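Prints by Soon-im Hwang at the Koston Library

Sunday, August 12, 2018

The Koston Library opened a new exhibition of prints by Soon-im Hwang this weekend. The show has 36 works on paper, and most of them were made last winter in the Cuypers print workshop. They hang on the first floor, between the reading room and the music collection.

Hwang works mainly with woodcut. She carves one block for each color, and for the largest print she needed three months. "I wanted people to meet the prints when they come for a book," she said at the opening on Saturday.

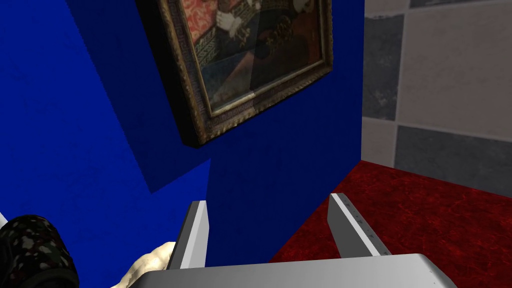 The exhibition was put together by Maarten Wuyts and Ermira Softić, who also wrote the small catalog. It is printed in 200 copies and can be bought at the front desk. In July the two already showed a part of the series in the student house, but without the large works.

Entrance is free during the normal opening hours of the library. Guided visits take 45 minutes and must be booked at the desk.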